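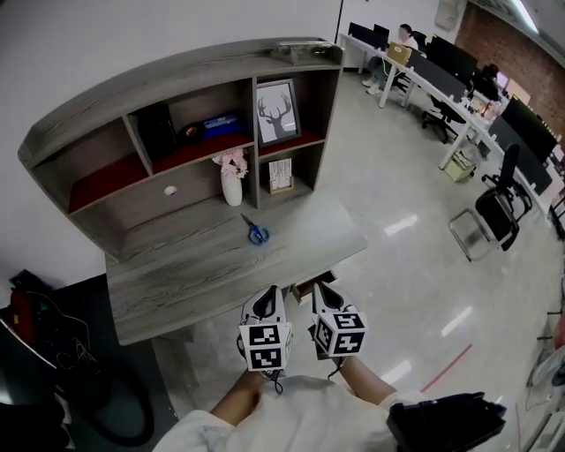 A hutch desk at the edge of an open-plan office, with scissors and pink artificial flowers on the desktop.

In Defence of the Shelf
Maarja Uibo
August 14, 2019

The clear-desk policy has become a fixture of office life, and the arguments for it are well known. Bare surfaces are easier to clean. Papers locked away at night are not read by the wrong person. A desk that belongs to no one in particular may be used by anyone. These are respectable arguments, and this column has in the past supported all of them.

It is the extension of the policy to shelves that ought now to be resisted. When the Zundham offices were refitted in December, 93 members of staff were asked to take home every personal object and to give up any furniture with open compartments. The stated aim was a calm and uniform workplace. The result was a drawer problem. Tape, scissors, spare cards and small boxes have not ceased to exist because there is no longer a shelf to put them on. They have gone into drawers, where they are harder to find, and when they cannot be found they are bought again.

A desk with a hutch above it answers this difficulty in a plain way. Its compartments are shallow and open to view. A person passing can see whether the thing wanted is there, and can see equally well where it should be put back. There is room for a framed picture in one corner and a vase of flowers near the middle, and the working part of the desk remains usable. Artificial flowers are sometimes mocked in this connection. They need no water, they drop nothing on the papers beneath, and they do a fair amount for a grey desk in winter.
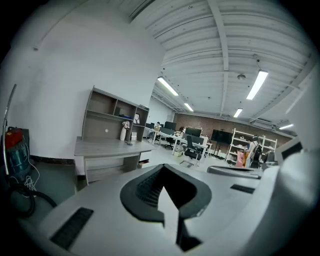
Cleaning is the objection most often raised, and it deserves a proper reply. Renato Tapia, who managed the Plundgate building for 16 years, has argued that every object left out adds to the work of the person who must dust round it. He is right. The remedy, however, lies in agreeing who dusts what. Those who keep things on a shelf should wipe that shelf themselves, and the floor beneath should be kept clear enough for a vacuum cleaner to reach the skirting. A box under a desk is reasonable for a week or so. After that it is storage, and should be treated as such.

There remains the matter of appearance. Long rows of white desks and black monitors look orderly, and visitors are said to like them. Staff must spend far more hours among them than any visitor does. A few shelves placed along a wall, in shared use and with modest rules attached, would take little from that order – and the scissors would be where people expect them. The Zundham policy is due for review before the next refit, and the paragraph on open shelving should be struck out.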